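How to record a cooking programme and make a recipe card from it

Updated 11/09/2025

Many people watch cooking programmes on television and then cannot remember how much flour it was. I had this problem for years. I wrote on envelopes, I lost the envelopes, and the presenter was always faster than my pen. On this page I explain the method that I use now. It works with any recorder that can pause and go back. Mine is a Stollon, so the names of the buttons are from this model.

Before you begin

Look in the programme guide the evening before and find the full title of the episode. Some channels show the same series several times in one day, and the guide sometimes gives only the name of the series. If the short text under the title mentions the dish, you have the right one.

Set the recording to start 3 minutes early and to finish late as well. On the Stollon you find this under Settings, Recordings, Extra time. Cooking channels are not very exact with their hours, and the list of ingredients is often shown at the very end.

Check the free space on the disc. An episode in the guide is 60 minutes with the advertisements, and my recorder wants at least 50 per cent of the disc free before it accepts a whole series.
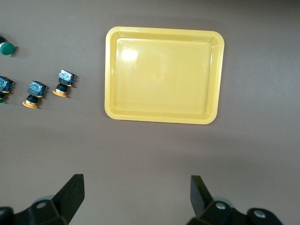 Nisreen Bitar wrote to me that on her older recorder the extra time does not work when two programmes follow each other on the same channel. She records both of them as one long block by hand, with a start time and an end time, and deletes what she does not need. I have tried it and it is a good solution, only the title in the list is then wrong and you must change it yourself.

First watching: do not write

Watch the whole episode one time without a pen. This seems a waste, but the presenter often changes something in the middle. In one December episode of "Clandoston Suppers" the cook put the onions in the pot, talked for a long time about his aunt, and after the advertisements he said that the onions should have been salted first. If I had written everything down from the start, my card would have been full of crossings-out.

Second watching: the quantities

Now go through the recording again and pause each time an ingredient is named. Write the quantity first and the ingredient after it. When no quantity is said, write a question mark, do not guess. You can fill it in later from the list at the end or from the website of the programme.

Be careful with cups. An American cup and a British cup are not the same size, and imported programmes do not always tell you which one they use. I write "cup (US)" and convert it when I cook.

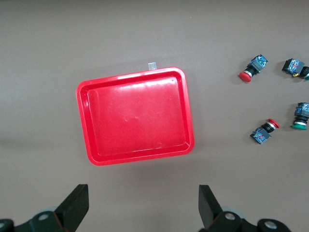

Red tray and push-button switches

Third watching: the times

For this you need only the fast forward. Television cooking jumps: the dish goes into the oven and in the next moment another one comes out, ready. The cook usually says the oven time in one short sentence just before the jump. Stop there, go back a little and turn on the subtitles. With subtitles I have understood many words which I could not catch by ear, for example "simmer" and "shimmer", which for me sound almost equal.

Making the card

Put these things at the top: name of the dish, name of the programme, and the date of the broadcast. Then the ingredients in the order in which they are used, and after them the steps, one line for each.

I keep my cards in a Vetness folder with plastic pockets, so they can be wiped. At the moment I have 112 of them. The Hakim lentil soup is the one with the most stains.

Leave the recording on the disc until you have cooked the dish once. If something is wrong on the card, you will notice it at the cooker, and then you can still go back and look.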